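Filed under: Datasets / Household / Bedding

# Kikden Beds, release 2

Kikden Beds is a picture set about making, unmaking and half-making beds. It holds 2000 stills from bedrooms in Cetdale and Borstead, and a text file of notes that grew longer than planned, mostly on the subject of pillows.

Release 1 filed every pillow as "on bed" or "not on bed." Pillows have a richer life than that, so release 2 adds `stacked`, `askew` and `under_other`.

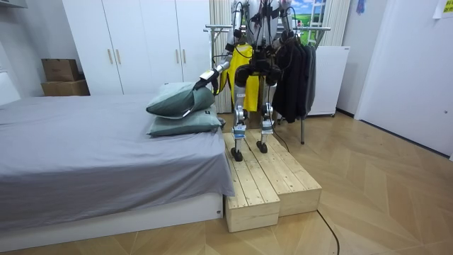

BORSTEAD, October

Two grey-green pillows, one on the other, on a smooth grey sheet. The upper one gets `stacked` and `askew`, the lower one `under_other`. A sheet that hangs down over the side of the base is `draped`, whether or not your mother would call it made. The pine boxes with the slatted tops are `furniture_other`, a label that has worked hard this release.

## Files

- `stills/` sorted by room
- `labels.csv` one row per item of bedding
- `notes.txt` see pillows

## Known problems

- 30 rows call a bolster a pillow. We had a long talk about it and left them in.
- `grey` and `gray` both appear. Search for both.
- The Stevens duvet covers have 9 labels between them, two of which mean "inside out."
- Clothes racks are labeled only when something is hanging on them.

Fixes are welcome. Please send one bed per request.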